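**Equipment Review: Teveck Booted Patch Cable, White, 36-inch**
Prepared for the Lumerov Technical Library, Facilities and Networks Section
Reviewer: Marcelino Caldeira

The section was asked to recommend a single short patch cable for general purchase. The previous standard cable is no longer stocked by the library's supplier, and departments have been ordering replacements on their own, with uneven results. This review covers the Teveck cable in the 36-inch length, which was offered as the nearest equivalent. It also contains short remarks on the Vurkeo bench frame, on which part of the work was carried out and to which several departments will be fixing these cables. 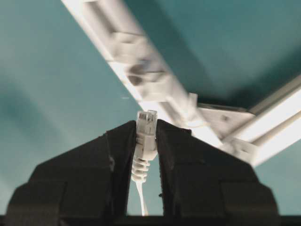
MARSDEN, February

**Scope**

The Lumerov building at Marsden has 448 network ports in public and staff areas. Most are served from four wiring closets, and each closet uses short patch cables between the panel and the switch. The same cable is also used at reading desks, in the two seminar rooms and on equipment benches. A cable bought for general use must therefore do well in a crowded rack, where it may sit untouched for years, and at a desk, where it may be pulled out and put back several times in a day.

The section purchased one carton of 100 cables at the ordinary price. No samples were accepted from the manufacturer. Cables were drawn from the top, middle and bottom of the carton, and the remainder went into service in the closet on the second floor.

**The plug**

The plug is a standard RJ45 made of clear, slightly milky plastic. The metal contacts show through the head as a row of fine lines, and this is useful in practice. A technician can look at the contacts under a desk lamp before connecting the cable, and a bent contact can usually be found without any instrument. Some cables in the library's existing stock have fully shielded plugs that do not allow this.

The molding is clean on all the cables that were examined closely. There was no loose plastic at the edges of the plug, and the contacts were level with one another. Two cables had a faint haze on one side of the head, which had no effect on use.

The latch is firm. It closes with a distinct click in the wall outlets, and with a softer one in the older switches, where some staff members were at first unsure that the cable had seated. A light pull on the cable settles the question. Departments with older switches may wish to mention this to new staff.

**The boot**

Below the plug is a white boot with horizontal ridges stacked along its length, and it flares a little at the end where the cable leaves it. The ridges let the boot bend by degrees, so that the cable does not fold sharply at the back of the plug. They also give the fingers something to hold. Staff members who wear gloves in the basement closet reported that they could remove the cable by the boot without difficulty.

The boot has two drawbacks. It is slightly stiffer than the one on the former standard cable, and it needs more clearance behind the outlet. At the reading desks, where the outlets sit close to the modesty panel, the cable had to be turned downward at once and the boot pressed against the panel. No cable failed for this reason during the review period, but the arrangement is not a good one, and an angled plug would serve those desks better. Teveck does not offer one in this series.

The second drawback concerns dense switches. Where every port is filled, the boots stand close together, and a technician must work a finger between two of them to reach the latch. This can be done. It is slower than with an unbooted plug, and in the second-floor closet the section has gone back to unbooted cables for the top row only.

**The cable**

The cable itself is thin and white. The reduced thickness is the chief reason to prefer it in closets. A full bundle dressed to the side of the rack takes up noticeably less room than the old cables did, and the closet door on the second floor now closes without the bundle having to be pushed in by hand.

A thin cable is also easier to damage. It should not be run under chair legs or across a walkway, even with a floor cover. One cable was placed under a rolling book truck route for a trial and had to be withdrawn after its jacket was creased. The section does not consider this a fault in the product, and the instructions in the carton do warn against it in plain terms.

White was chosen for the trial to match the outlets in the public rooms. It shows dirt. The cables at the reference desk were visibly gray at the plug end within a few weeks and were cleaned with a damp cloth. In the closets the color has made no difference, except that the printed length on the jacket is pale and hard to read. Teveck should be encouraged to use darker ink.

**Repeated use**

One cable was connected and disconnected by hand 600 times over the review period, in sessions divided among three members of the staff. It was tested on the section's cable tester at the start, at intervals, and at the end, and it passed each time. The latch had lost a little of its spring by the final session but still held against a firm pull. The section regards this as satisfactory for a desk cable.

A second cable was left in place at a seminar room lectern, where visiting speakers use it without supervision. Its latch broke before the end of the period. The break was clean, and the cable continued to work but could be pulled out by its own weight. Readers should note that every cable placed at that lectern in the past has met with the same end, and the section now treats the lectern cable as a consumable item.

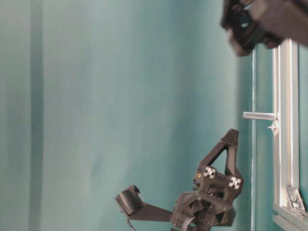
Cable routing on equipment benches deserves separate mention, as several departments have asked for guidance. The Vurkeo bench frame is assembled from aluminum rail, and patch cables are commonly tied along its uprights. The section recommends keeping the ties a short distance above any joint. Where a vertical rail meets a horizontal one, the silver triangular bracket and its bolts take up the inside of the corner, and a cable drawn tightly across them will rub on the bracket edge. The same care applies to any rod that projects from the side of an upright. A cable hung over such a rod will hold its place for a time, but the load falls on the small mount at the base, and it is better to tie the cable to the rail itself.

With the thin Teveck cable, hook-and-loop ties are preferred to nylon ones. Nylon ties pulled tight left a visible pinch in the jacket. The cables so marked still passed on the tester, though they have been set aside and will not be returned to general stock.

The frame has otherwise been found suitable. It is rigid once the brackets have been fully tightened, and rails can be added later with ordinary hand tools. Its cost is high for a department that needs only a table, and the section would not recommend it for that purpose alone. A longer report on benches is in preparation.

**Packaging and supply**

Cables arrive individually coiled with a paper band, in a plain carton. The absence of plastic bags is welcome and shortens unpacking considerably. The coils relax well when the band is removed – a cable hung from its plug for an hour will lie nearly straight.

Delivery to Marsden took eight working days. The packing slip gave the length in feet, while the carton label gave it in inches, and the receiving desk held the carton until the two were matched. Departments placing their own orders should write both on the requisition.

The supplier accepts returns of unopened cartons only. A department that needs fewer than a full carton should draw from the section's stock and be charged internally.

**Findings**

The section approves the Teveck white patch cable in the 36-inch length for wiring closets, staff desks and equipment benches. It is not approved for the reading desks with shallow outlets, for which a cable with an angled plug will be identified separately, or for any location where it would lie on a floor in use.

Existing cables in good condition should be kept in service until they fail. Reports of broken latches should be sent to the Facilities and Networks Section with the cable attached, and with the room number written on the paper tag. Tags are available at the section's counter until 4:30 p.m.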